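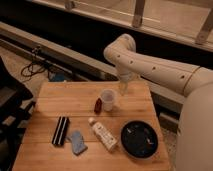

Visit report: Westano open day, household and small goods hall

The Westano open day ran on December 24, 2021, with a short program and doors closing at noon. I went for the storage and sorting section, which takes up the ground floor of the old Curkine building. The upper floors were not open to visitors.

Entry was by the side door on the loading yard. Visitors signed a sheet, received a paper badge and were sent through in groups of four. My group was led by Farah Tjoa, who has run the small goods section since March. The tour was scheduled for 90 minutes and kept to that.

The section deals with mixed household items: things that arrive together in one carton and have no common shape or use. Tjoa's position is that the mix matters more than the quantity. A carton of identical cups is a stacking problem and can be solved on paper. A cup, a small bottle, a tube, a sponge and a round dish on one tabletop have to be handled item by item.

The tables are light wood, built from planks, with the seams left visible. Estitz supplied them. I asked whether the seams cause trouble with small objects and was told that they do with coins and pins, and that those go to a lined tray at another station.

Notes on individual items, from the talk and from what was lying out:

Clear plastic cups are placed upright and away from the table edge. They are light and tip easily when a neighboring item is moved.

Tubes do not stay parallel to anything. The section no longer tries to line them up and stores them in a narrow bin, cap upward.

Sponges go last, on top - they fill gaps and tolerate pressure.

Shallow dishes with a raised rim are used to hold fragments and other loose bits. A black dish makes pale pieces easy to see.

Shelving is by Egger, rated at up to 200 kilograms per bay. The bays I saw were labeled by size of item only. Labels by type were dropped after 3 trial weeks; the harmonica category had been one bay wide and mostly unused.

Coffee was served in the corridor afterward. The printed handout covers the shelving in detail and the tables hardly at all. Parking is on the yard side, and the gate closes when the building does.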